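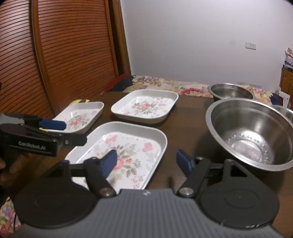

3.2 Serving ware and the shared table

Of all the household goods in our inventory, serving ware gave us the most to talk about. We visited 14 homes in Cesbridge and Mallen during May and asked each household to bring its everyday dishes to the table it uses most. What came out was wonderfully mixed. Floral trays and plain steel bowls turned up together again and again, and people moved between the two without thinking of them as separate sets.

The rose pattern deserves a paragraph of its own. In 12 of the homes at least one white dish or tray carried printed pink roses, and the owners spoke of these pieces with real fondness. Several had been wedding gifts. One woman in Mallen had kept hers for 16 years and still brought it out for cut fruit and sweets. Steel bowls got far less praise but far more use: dough, soaked lentils, washed greens, leftovers. We had expected the printed pieces to be saved for guests (the Sirko survey of kitchen goods sorts them that way), yet most families told us they used them on ordinary days too.

Figure 4. Rose-printed white trays and stainless steel bowls on a dark brown table, with a bed behind the table and a wooden sideboard under the window. 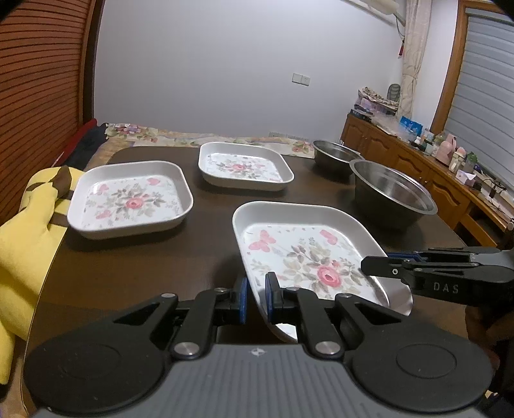

The second surprise was where the table stood. Only 2 households ate in a room kept just for meals. Elsewhere the table shared its space with a bed, a sideboard or both, and the same surface might serve for sorting rice, folding clothes and homework before dinner. This changes how dishes are stored. Flat trays can be stacked on a shelf or slid on top of a cabinet, and bowls nest inside each other, so a table can be cleared quickly when it is needed for something else. Families in Gritilport, whom we met in the pilot round, described much the same routine.

We were delighted by how much people knew about their own stacking habits. Asked to put everything away as usual, most began with the largest tray and worked up, and a few stopped to explain which pieces never go under steel, for fear of scratching the print. Section 3.3 takes up these rules in more detail.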